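# The Sister's House

The president's wife left Tresness at four in the morning with two suitcases and the good rice cooker, and I know because I carried the rice cooker.

I should back up a little. I was the junior social secretary, which sounds grand, but mostly I wrote place cards. I had lovely handwriting (still do!) and I knew which ministers couldn't be seated near which other ministers, and in Fomalia that's pretty much a full-time job. I had a desk under the back stairs and a window that looked at a wall. I loved it there, if you want to know. I'd have stayed until they wheeled me out.

Madam had been twitchy since May. First there was the man who got over the kitchen garden fence and was found asleep in the laundry room, and the guards all swore he must have been delivered with the sheets. Then there was the gunshot upstairs, and the official word on that was a door. I've heard plenty of doors. She asked her husband to change the guard and he said he'd look into it, and he went to open a bridge in Plevo.

So when she tapped on my door that night in her tan raincoat and said, "Are you dressed?" I said yes, even though I was wearing one sock.

"I'm going to my sister's," she said.

"For the weekend, ma'am?"

She handed me the rice cooker.

Her sister lived across the water in Yao, which is another country and, more to the point, another newspaper. We took the early ferry like regular people. She bought her own ticket and was so pleased with herself about it that she showed it to me twice. I was seasick the whole way. She ate a boiled egg.

We weren't even through customs when Guangming Wan called me. He ran the press office, and he'd never called me before in his life. I didn't think he knew I had a phone.

"Where is she?" he said.

"Who's asking?" I said, because I'd panicked.

"I'm asking. It's Wan. Where is she?"

I looked over at her. She was arguing with a customs man about whether a rice cooker was a gift.

"She's resting," I said.

"Good," he said. "That's good. Resting. I can use that."

And he did! By lunch the First Lady was resting. By the end of the week she was on a private medical visit, then she was studying foreign kindergartens, and then for a while she was back at Tresness and just not going out much. They lit a lamp in her window every evening. My friend in the linen room told me it was one of the footmen going up to do it, and that he'd started taking a magazine with him.

I got used to her sister's place faster than I expected. It was an apartment over a bakery and I slept on a cot beside the washing machine. Madam learned the bus. She got a library card under her maiden name, and in the afternoons she sat on the balcony with her feet up on a crate and read detective novels, guessing the murderer out loud and getting it wrong. Some days she'd go very quiet after the radio news, and I'd find something to iron.

Letters came, too. Wan forwarded them in one big sack, 681 of them, all addressed to her at the palace. I figured they'd be mean. A lot of them were mean. But one was from a lady in Plevo who'd read about the kindergartens and wanted to know if Madam had seen any with decent roofs, because hers leaked onto the nap mats. Madam read that one standing up. Then she read it again and asked me to find out what a roof cost.

"We're not really studying kindergartens, ma'am," I said.

"Well, no," she said. "But there's one down the street. Get your shoes."

We went and looked at its roof. The principal thought we were from the insurance company and gave us coffee. Madam wrote everything down in the back of a detective novel, tile prices and all, and that night she called her husband, the first time I'd known her to do it since we left. I went and stood on the balcony so I wouldn't hear. I heard a fair amount.

"No, I'm not coming back," she said. "Did you change the guard? Then no. I'm calling about a roof."

It was a long call. At one point I believe he cried, or maybe she did, the door was thick. When she came out she had flour on her sleeve from somewhere and she sat down on the crate.

"He says he'll do the roof," she said.

"And the guard?"

"He's looking into it."

She picked up her book and hunted for her page, but she'd written tile prices all over the last chapter, and she had to ask me who did it. I told her it was the dentist. I hadn't read it.

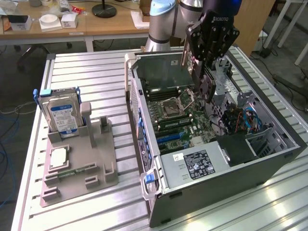

*Reading time: 4 minutes*

Part two, with the footman and the magazine, goes up when I've finished fixing the ending.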